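The Kamarano Mail Run Kit, reviewed

The Kamarano kit is sold for people who want to follow the old mail route between Aner and Kamarano Station and know what they are looking at along the way. It comes in a flat cardboard box with a folded map, a spiral-bound guide, a facsimile of a mailman's run sheet and a small audio player made by Hosex. We bought ours in the Aner roadhouse and used it over five days in August, heading north.

The map is the best part. Janssen drew it, and it shows the wartime track and the present road in different colours, which matters because they part company for long stretches. The old track kept to the edge of the floodplain and climbed the dunes where they were lowest. The present road was graded straight through later on and misses most of the places where mail was dropped. Side tracks to the ruins are marked as open, by permission or closed, and the phone numbers for permission were right both times we rang. The paper is coated and has stood up to being folded on a bonnet in the wind.

The cover says the run is 700 kilometres. Our odometer read 706 at the station gate, with no detours. That is close enough for reading the map, but the fuel table in the guide is worked out from the same figure and leaves little in reserve for soft sand. Carry more than it tells you.

The guide is uneven. The chapters on the trucks are very good, with plain explanations of how drivers let tyres down, laid iron sheets or coconut matting over the crests and ferried loads across flooded channels in lots. There is a useful page on what was carried apart from letters: flour, fuel drums, wire, medicines, the odd passenger sitting up on the load. The chapters on the station families read as though they were copied from a shire centenary booklet, and the women who ran the post bags and kept the receiving books get two paragraphs. The Aboriginal stockmen who dug the truck out more than once are mentioned only in photo captions, without names. A second edition should fix that.
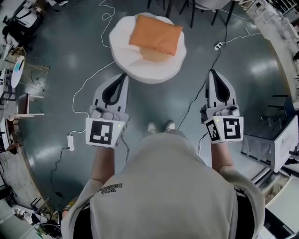
Orestis Kontogiannis drove the run the month before us and thought the guide should be left in the box altogether. In his view the run sheet tells you more than the chapters do, with its columns of bags in, bags out, hours lost and remarks, and he read it aloud at each stop instead. He also said the remarks column was the only thing that kept his kids listening past the second creek crossing.

I wouldn't go that far, but the run sheet is a good piece of work. It is copied at full size from an original, with the creases and the fuel stains left in. The handwriting is hard going at first. A typed version is supplied on the back – some abbreviations are still unexplained, and "N.G. above yards" took us half an evening.

The Hosex player is the weak spot. It holds old recordings of drivers and storekeepers talking about the run, and the recordings themselves are well chosen and have been cleaned up without losing the voices. The player has a small speaker that can't be heard over a diesel engine at any speed. There is a headphone socket but no way to run it through the car stereo unless you have your own lead. It has to be started by hand at each stop, the track numbers don't match the stop numbers in the guide after Chapter 2, and the battery went flat each afternoon. I'd have preferred a plain memory stick.

The box doesn't close properly once the map has been opened. Ours is held with a rubber band.

The map can be bought separately at the roadhouse, and the run sheet can't. If you only want to find your way, buy the map. If you have any interest in how mail got through that country, buy the kit, bring a lead for the player and ask at the Kamarano homestead whether the old receiving room is open. It was when we called in, and the pigeonholes still have the station names painted under them.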